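We got to the Kakell textile fair on Saturday just after it opened and parked in the overflow field, a ten-minute walk from the gate. Tickets were on sale at the door. There were 339 exhibitors this year, spread over two halls, and Hall B was the one worth the time.

Most of the morning went to the Mendonça stand, where they had cotton jersey by the roll in more shades than I could keep track of. The minimum order is 100 yards, too much for us. They will cut samples if you leave an address.

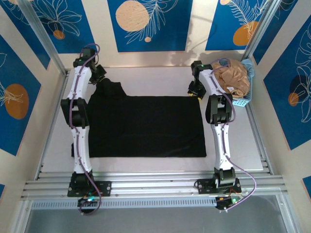
Flivari had a small stand near the café. Their knit blanks are heavier than last year's and the neck ribbing is better. Prices go down at 2,000 pieces. I asked about shrinkage and was given a printed sheet, which I have yet to read.

Lunch was soup and a roll, and the line was long. Curnum gave a talk on water-based inks in the afternoon. It ran over, so we missed the dye demonstration in Hall A. 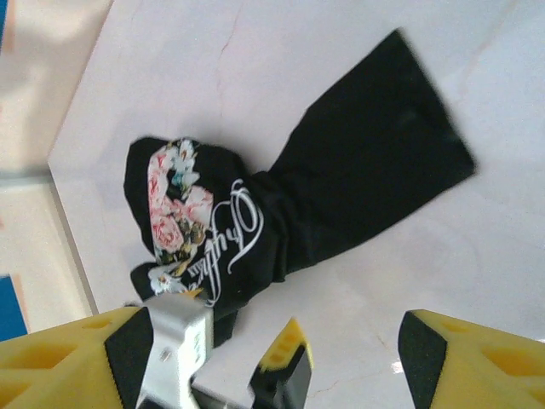 Black garment with a floral print, Kakell textile fair.

We left at four with two bags of swatches and a Flivari catalog. The exit road was slow as far as the highway.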